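Unit 4 handout: Costing a plate

Reading for this unit: chapter 6 of the course pack, plus the Stosa case sheet. Bring a calculator to the January session.

As purchased and edible portion

Food is bought at one weight and served at another. The weight on the invoice is the as purchased weight, or AP. What is left after peeling, coring, pitting and trimming is the edible portion, or EP. Menu costs have to be worked out from EP. A kitchen that prices from AP will undercharge on almost every dish with fresh produce in it.

Yield percent = EP weight divided by AP weight, times 100.

Suppose a case of plums weighs 30 pounds and 24 pounds are left after pitting. The yield is 80 percent. If the case cost $48, the AP price is $1.60 a pound, and the EP price is $48 divided by 24, or $2.00 a pound. The extra 40 cents is real money and belongs in the recipe cost.

Do your own yield tests where you can. Printed tables are fine for a first estimate, but they assume a certain size and grade of fruit. Small fruit usually yields less than large fruit - the pit takes up more of the weight. 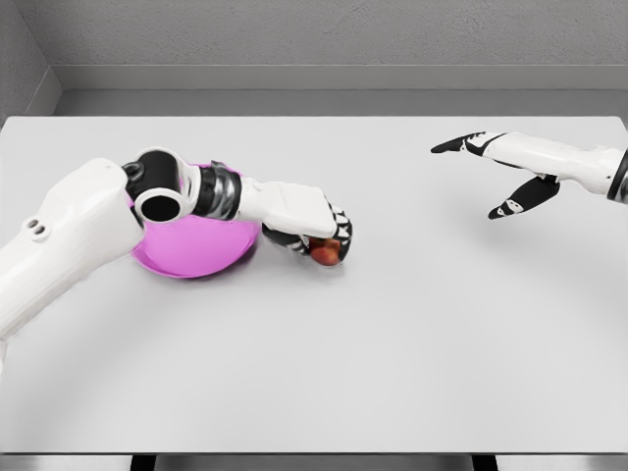
Portion size is the second half of the problem. A recipe that says "one plum" or "a bowl of fruit" can't be costed. Write every portion as a weight, and note whether the weight is taken before or after trimming. Solange Andrade's recipe cards for Estrella, copied in the course pack, use EP weights throughout and are a good model for the project.

Food cost percent

Food cost percent = cost of food sold divided by food sales, times 100.

In the Stosa case, one lunch service brought in $1,520 in sales. The food for that service cost $456, so the food cost is 30 percent. Keep in mind that cost of food sold is opening stock plus purchases minus closing stock. Students often use purchases alone, and the answer comes out wrong whenever stock went up or down.

Staff meals are taken out and recorded on a separate line. So are spoiled items, if the kitchen keeps a waste log. Ask before you assume it does.

Problems

Do problems 1 through 13 at the end of chapter 6. Show the formula, then the numbers, then the result to one decimal place. Problem 9 has a misprint: the AP weight should be in pounds.

Questions go to Gerardo Javier during office hours or at the start of class.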